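Can a robot do my dishes yet? Or at least pour me a drink?

Posted in Home & Workshop / Gadgets and Automation

Tanner McIntyre
26/08/2026

My wife has agreed, in writing, that I may spend 600 dollars on "one more gadget" if it takes a chore off the list for good. She wrote that down because of the window washing thing, which is a different thread and is locked.

We already own a robot vacuum. It does the hallway well and then goes under the couch to think. What I want to know is whether there's anything with an actual arm that a regular person can put in a kitchen. Clearing the table, loading a dishwasher, pouring juice for a kid, I'm not picky. I also have a small shop in the garage (I refinish chairs), and I'd settle for something that hands me a can of stain and takes it back when I'm done.

I've seen the videos where they fold shirts. I've also noticed the videos are sped up. Are we there or not?

Annick Grewal

No, not for 600, and not for quite a bit more than that.

I spend a good part of my week around two-armed setups, so let me spoil the fun properly. Forget the dishwasher. The sort of task people are working on right now is a drink can and a plastic cup. You pick up the can, you get it over to the cup without knocking the cup down, you tip it, you stop tipping it. My nephew had that one down by age 3, with some losses to the carpet.

Each piece of that is its own headache. Thin aluminum dents if you squeeze it and slides if you don't. If the hand closes too low, there's no room left to tilt. An empty plastic cup weighs next to nothing, so any finger that brushes it sends it traveling. And the thing doing the brushing has knuckles in places where you and I don't.

Can and cup, for scale: 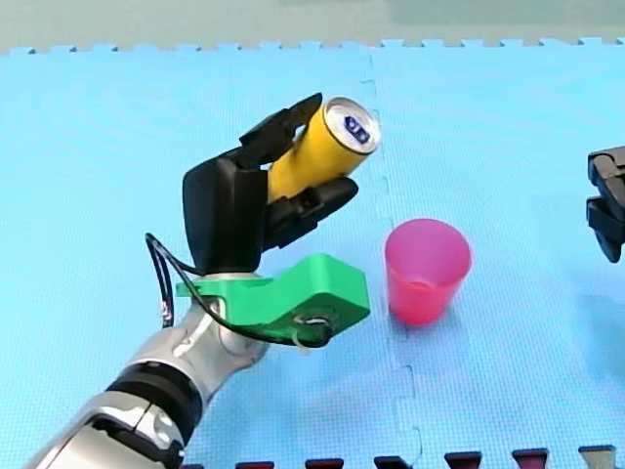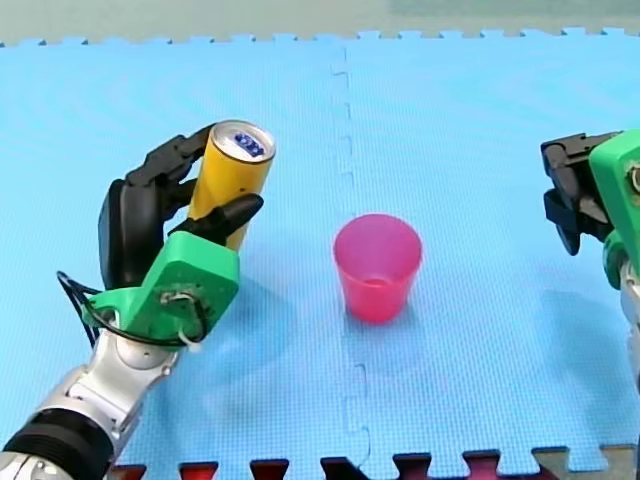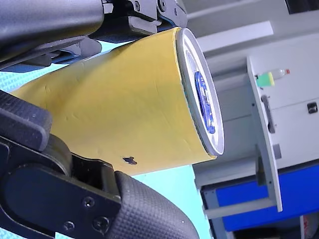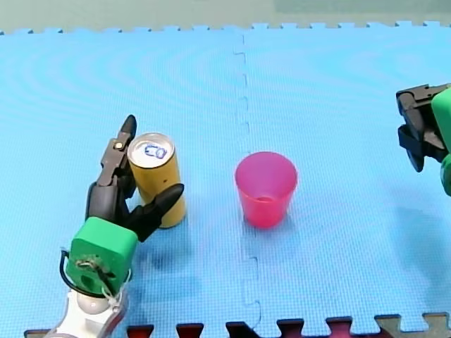
Petrenko wants to know what happens when the cup is a wine glass, and whether anyone has tried it with his mother-in-law's crystal, which he is willing to donate.

To Petrenko: please keep the crystal. Everything gets harder with glass. It's heavier, it's slicker, and clear things are miserable for cameras to see well. A stem makes it worse again. People start with plastic for the same reason you hand plastic to a toddler.

Back to Tanner. What separates a good demo from a chore is the boring part. A chore means the can is somewhere else today, the cup has a spoon in it, there's a cat, and you want it done 30 times in a row while you're in another room. If an arm gets it right most of the time, you've bought yourself a new chore called mopping.

For the shop I'm a little more hopeful. If the stain can always sits on the same spot, and you always want it in the same place, you don't need anything clever. Bolt down a simple arm, teach it the two positions, and keep the lid on. Cheap hobby arms will do that much, though check the weight rating before you buy. Plenty of them can't lift a full quart, and none of them will tell you so until it's on the floor.

Cakberg

just get a lazy susan. 12 bucks. mine has been running since april with no updates

Faston

I'll disagree with Annick a bit. I bought a secondhand arm for my bench and it has been worth it, but only because I gave it one dull job: it holds the work still while I solder. It doesn't decide anything. Took me 6 evenings to set up and I had to move my vise, and then move it back. If you count setup time I'll break even when I retire.

What I'd tell you is to write down the one motion you want done, start to finish, every step, like you were explaining it to somebody on the phone. If you get past a page, buy a dishwasher with a better rack.

Tanner McIntyre

Wrote out "clear the table." I'm on page three and haven't reached the butter. Ordering the lazy susan. Does anyone know if the leftover money rolls over, or do I have to ask her?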